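Pappbecher, Trinkgefühl und die Sache mit dem Stapeln

Im Januar habe ich meinen Küchenschrank ausgeräumt und dabei eine Erkenntnis gehabt, die mir nicht gefallen hat: Ich besitze zu viele Pappbecher. Gekauft für ein Fest, das dann kleiner ausfiel als geplant, in der Großpackung mit 200 Stück, weil die kleine Packung kaum billiger war. Auf diesen Trick falle ich seit Jahren herein, und zwar mit offenen Augen. Der Rest der Packung stand hinten links, in einer Plastikhülle, die beim ersten Anfassen der Länge nach aufriss. Danach rollten die Becher durch die Küche.

Soo-ah, mit der ich mir den Schrank und den Rest der Wohnung teile, meinte, man könne sie doch ordentlich stapeln. Das klingt vernünftig. Ich bin bei Ratschlägen, die so vernünftig klingen, allerdings vorsichtig geworden. Wer schon einmal die Videos gesehen hat, in denen jemand seine Vorräte in durchsichtige Kästen umfüllt und dabei selig lächelt, weiß vielleicht, was ich meine. Zwei Wochen später sieht es bei denen genauso aus wie bei mir, da würde ich einiges drauf wetten. Gefilmt wird das dann eben nicht mehr.

Trotzdem habe ich mich hingesetzt und gelesen, was das Netz zum Thema Becher hergibt. Es ist erstaunlich viel. Es gibt die Fraktion "Öffnung nach oben", die mit Luft argumentiert, und die Fraktion "Öffnung nach unten", die mit Staub argumentiert. Beide schreiben in einem Ton, als hinge die Volksgesundheit daran. Belege habe ich auf keiner der Seiten gefunden, die ich gelesen habe, dafür sehr viele Links zu Bambuskisten.

Meine Haltung dazu, falls es jemanden interessiert: Ein Becher gehört mit der Öffnung nach unten auf den Tisch, wenn er nicht sofort gebraucht wird. Dann fällt nichts hinein, und er kippt auch nicht so leicht, weil der breite Rand unten ist. Das ist keine Wissenschaft, das kann man mit dem Zeigefinger ausprobieren. Ich habe es mit dem Zeigefinger ausprobiert. Ein leerer Pappbecher, der auf seinem schmalen Boden steht, geht bei offenem Fenster schon mal von allein auf Reisen. Umgedreht hat er sich bei mir noch nie vom Fleck bewegt, jedenfalls nicht bei normalem Wetter.

Beim Stapeln wird es dann schwieriger, und da trennen sich die Leute, die Becher stapeln, von den Leuten, die nur darüber schreiben. Setzt man den zweiten Becher umgedreht über den ersten, muss man ihn halbwegs gerade führen. Kommt er schief an, hakt der Rand am Boden des unteren, man drückt nach, und schon hat man eine Delle in der Wand. Pappe verzeiht das einmal, vielleicht zweimal. Danach rutscht der Becher entweder gar nicht mehr richtig drüber oder er sitzt so fest, dass man ihn später nur noch mit Gewalt herunterbekommt. Wer zu fest zugreift, hat das gleiche Problem, nur an der Seite. 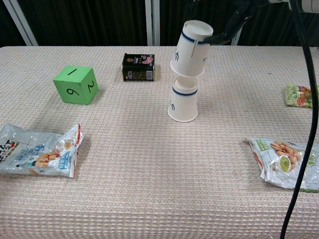
Der zweite Becher kurz über dem ersten, noch ein bisschen schräg. Links der grüne Würfel, dahinter die Dose.

Der Würfel ist aus Schaumstoff und von Hand mit Zahlen beschriftet, und ich halte ihn für den besseren Würfel als jeden, den man in einer Spielesammlung findet. Er macht keinen Lärm. Wer wie ich unter sich einen Nachbarn hat, der bei jedem fallenden Löffel mit dem Besenstiel antwortet, lernt so etwas zu schätzen. Ob so ein weicher Würfel ehrlich fällt, ist eine andere Frage. Soo-ah behauptet, die Eins komme zu oft. Sie verliert allerdings auch sonst nicht gern, ich würde das also nicht überbewerten.

Zur Dose habe ich ein gespaltenes Verhältnis. Auf dem Etikett liegt das Fleisch rosa und in Scheiben da, dazu goldene Schrift, und das alles sieht sehr viel festlicher aus als das, was bei solchen Dosen meiner Erfahrung nach herauskommt. Ich nehme an, dass es Frühstücksfleisch ist. Essbar ist so etwas durchaus, in der Pfanne mit Ei sogar gut. Aber Serviervorschläge gehören für mich in dieselbe Schublade wie Urlaubsprospekte. Praktisch sind rechteckige Dosen immerhin: Sie rollen nicht weg, sie stehen ordentlich aneinander, und man kann sie als Buchstütze nehmen, bis man Hunger bekommt.

Damit bin ich bei der Tischdecke, die bei uns eigentlich das größere Streitthema ist. Waffelstruktur, beige. Ich war dagegen. Auf einer Decke mit Struktur steht nichts so gerade wie auf einer blanken Platte, sagte ich, und Krümel setzen sich in die Vertiefungen, wo sie bleiben, bis man die ganze Decke ausschüttelt. Für Waffelstoff spricht, dass Dinge darauf nicht so leicht rutschen. Das muss ich zugeben. Gerade bei leichten Sachen wie Bechern merkt man den Unterschied, und auch der Ton ist angenehmer, wenn man etwas abstellt. Bei den Krümeln bleibe ich bei meiner Meinung.

Nun zum Geld, weil das in den Ratgebern gern fehlt. Imad Khoury, mit dem ich früher zusammen gearbeitet habe und der inzwischen in jedem Gespräch irgendwann bei Aufbewahrungssystemen landet, hat mir einen Becherspender von Tirano empfohlen. Das ist ein Rohr, das man an die Wand schraubt. Oben kommen die Becher hinein, unten zieht man sie einzeln heraus. In der Theorie. In der Praxis zieht man bei Imad unten einen Becher, und es kommen 3 auf einmal, woraufhin man zwei davon von unten wieder hineinstopft, mit den Fingern, die man beim Spender ja gerade von den Bechern fernhalten wollte. Er sagt, das liege an seinen Bechern. Ich sage, ein Becherspender, der mit Bechern nicht zurechtkommt, hat seinen Beruf verfehlt.

Es gibt auch eine Variante von Troludwood, aus Holz, mit einer Bohrung von oben bis unten. Sie sieht schöner aus und kostet entsprechend. Auf der Produktseite steht, sie fasse Becher "aller gängigen Größen", und wenn ich so etwas lese, hole ich mein Lineal. Die gängigen Größen sind nämlich sehr verschieden, und bei einem festen Loch kann das nicht für alle stimmen. Ich habe hingeschrieben und gefragt, welcher Durchmesser es denn sei. Die Antwort bestand aus einem Rabattcode.

Was mache ich also mit meinen Bechern? Ich habe sie umgedreht zu Türmen gestapelt und die Türme in einen Schuhkarton gelegt, quer, den Deckel drauf. Der Karton ist innen 235 Millimeter breit, da passen bei mir 4 Türme nicht ganz nebeneinander, der letzte liegt oben auf den anderen. Schön ist das nicht. Es hat nichts gekostet und hält seit dem Ausräumen. Auf den Deckel habe ich mit Filzstift "Becher" geschrieben, und Soo-ah hat ein Fragezeichen dahinter gesetzt.

Ein paar Dinge habe ich mir beim Stapeln noch angewöhnt. Ich fasse den oberen Becher seitlich und eher locker an. Den unteren halte ich nicht fest, auch wenn man das instinktiv möchte, denn beim Festhalten drückt man ihn zusammen, und dann passt der obere erst recht nicht. Hohe Türme baue ich liegend zu Ende. Und Becher, in denen schon Kaffee war, kommen in den Müll. Ja, man kann sie ausspülen. Ich habe es einmal getan und beim nächsten Kaffee den vorigen mitgetrunken.

Auf Aufdrucke gebe ich übrigens auch nicht viel. Ein blauer Streifen am Rand und ein kleines Zeichen an der Seite, wie ein Dreizack, das sieht nach etwas aus und macht beim Trinken keinen Unterschied. Der Streifen hat immerhin den Vorteil, dass man im Turm sofort sieht, ob ein Becher schief sitzt: Dann laufen die Streifen nicht mehr parallel. Das wird sich vermutlich niemand beim Entwurf überlegt haben, aber ich nehme es gern mit.

Imad hat mir inzwischen noch einen Link geschickt, diesmal zu stapelbaren Silikonbechern von Danano, faltbar, spülmaschinenfest, in Pastell. Die sollen Pappbecher komplett ersetzen. Ich habe geantwortet, dass ich erst einmal die Pappbecher aufbrauchen muss, und dass ich außerdem wissen möchte, wie warmer Tee daraus schmeckt, bevor ich irgendetwas bestelle. Er hat noch keinen gekauft. Falls hier jemand mitliest, der welche hat und damit nicht bloß Wasser trinkt, freue ich mich über einen Kommentar.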